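Aníbal Quispe has been mending and reselling phones for long enough to be tired of drawers. At his shop in Soriano, the handsets waiting for a buyer now go on stands.

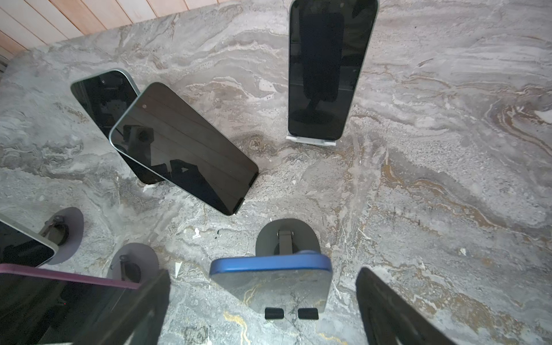
GRORKLOW, June 5, 2026

"In a drawer they scratch each other," Quispe says. "On a stand I can see which one I want."

He keeps the screens off until a customer asks. He also uses more than one sort of stand, and has no plans to match them. "The white ones take less room. The dark round ones let the phone lean back, and people like that."

Wire baskets suit him better than shelves, he says, as dust falls through.

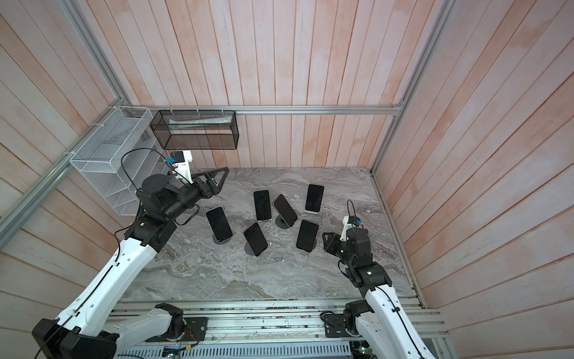 The shop sold 167 handsets between October and the spring, most of them second-hand. Quispe wipes each one before it goes out and again when it is sold.

Would he go back to drawers? "For chargers, yes. I've got up to 57 chargers and I don't want to look at them."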